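About us

Flisovton is a small company with one big interest: helping robots learn everyday handling jobs by giving them good examples to learn from. Nizar Qaisi started it after years of writing robot instructions by hand, line by line, and wondering whether it would be quicker to show the machine what he meant. We're now a team of 23, and we still get excited when a new batch of examples comes in!

Most of our work begins in simulation. We build a room, put a robot arm and a few ordinary things in it, and record the arm doing a job from start to finish. Each recording keeps the movements of the joints alongside the camera views, so a learning system can match what it sees to what it should do next.
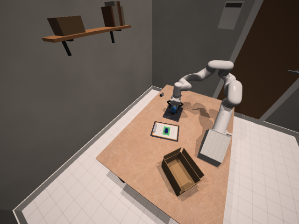
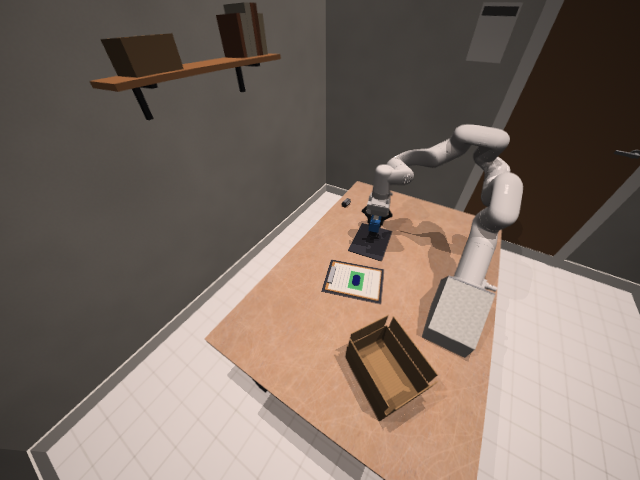
Variety is what we care about most. A system that has only ever met one tidy layout will struggle as soon as something moves, so every task we take on is recorded in at least 60 versions, with changes to the lighting, the starting positions and the camera angle. We also like a table to have other things on it. The clipboard and the open cardboard box share the tabletop with the small blue object and its dark square pad, and a learner has to work out which of them matter to the job it has been given. We keep the failed attempts too — clearly marked — and our partners often ask for those first.

Our task library is called Mustier (long story, old building) and it currently holds 42 tasks. Its smaller sister, Butik, is a starter set of 20 that we share free of charge with schools and colleges. The Van Loon project, our newest, takes the same tasks and tries them on real arms, and we're learning a huge amount from the places where the two don't agree.

We love hearing from teachers, students and other teams who gather examples of their own. If you've got a task you'd like to see in Mustier, send us a few lines about it and one of us will write back.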